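Door and drawer tasks - when do you call an episode good? (house rules thread)

Handheld Grippers & Demo Collection > Practice and Standards

flarn_ops
Trying to get one page of rules everybody here can live with. Cabinet work first, that's where most of our rejects come from. 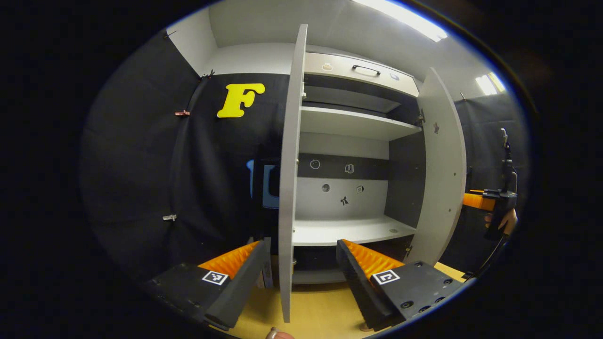

Draft so far, shoot holes in it:

1. Both grippers in hand and still before you hit record. Count two, then move.
2. Doors start at the same state all session. Open or shut, pick one, write it on the sheet.
3. Markers on the fingers wiped at the start of every block.
4. Fingertips stay off the furniture. If your hand touches the door, toss it.
5. No fixing a miss with a bare hand. Ever.

We ran 3951 episodes in March and 381 got thrown out at review. Way too many for opening and closing a box.

pegleg_tuner
4 is too strict. Your own hand is going to wander into the lower edge of a wide lens now and then. Touching the door, sure, toss. Just showing up? Keep.

flarn_ops
Rule says touches. Not shows up. But ok I'll reword, if you read it that way someone else will.

moss_and_bolts
Rule 2 I disagree with completely. Same start state all session = policy that only knows one start state. We did 1000 episodes on the Koskela cabinet with doors always fully open and it was useless the minute a door was halfway. Mix them.

flarn_ops
Mix across sessions, not inside one. Otherwise the reviewer can't tell a deliberate half open door from a sloppy reset.

moss_and_bolts
Then log the start state per episode. One keypress. You're making the data worse to save the reviewer a click

dunlin44
Reviewer here (not yours). It isn't one click, people forget the keypress and then I'm guessing. We do blocks: 20 min doors open, 20 min half, 20 min shut. Works for both of you I think.

moss_and_bolts
I could live with blocks.

quietservo
Missing from the list - hinges. Nobody checks them. Jullano guidelines have you swing each door by hand before the first take and I used to skip it, then lost 174 takes to a door that had sagged and was rubbing the shelf. Didn't notice till Saturday when I watched them back. Felt great.

Also cables. If one gripper has a cable hanging off it, keep it clear of the door swing. Route it over the forearm, not under.

pegleg_tuner
+1 cables. Over the forearm gets tangled if you cross hands tho. I go behind the elbow.

quietservo
Whatever works, just don't let it drag on the door.

gorki_nightshift
We had a rule sheet at Gorkico with thirty something lines on it. Noone read past line six. Keep it short and put it on the wall at eye level.

Rule 5 I'd make rule 1 btw. It's the only one on there people break on purpose.

dunlin44
Agree on 5. And say what happens after a miss. Ours is: open the fingers, back off, try again with the gripper, one retry, then stop and mark it failed. Failed ones go in their own folder, don't delete them.

pegleg_tuner
One retry is stingy. Two.

dunlin44
Two and you get takes that are mostly fumbling. Been there.

flarn_ops
Going with one for now, can revisit. So for v2:

- bare hand rule moves to the top
- one retry then mark failed, keep the file
- start state in 20 min blocks, written on the sheet
- "hand visible is fine, hand touching is not"
- swing every door before first take
- cable clear of the door, route it how you like
- markers wiped, two count at the start, both stay

Will post the Flarnport version once the crew has had it for a week. Drawers need their own thread, handle grip alone is going to be a fight.

moss_and_bolts
Pull straight, don't twist. There, thread done

pegleg_tuner
lol no. Depends on the handle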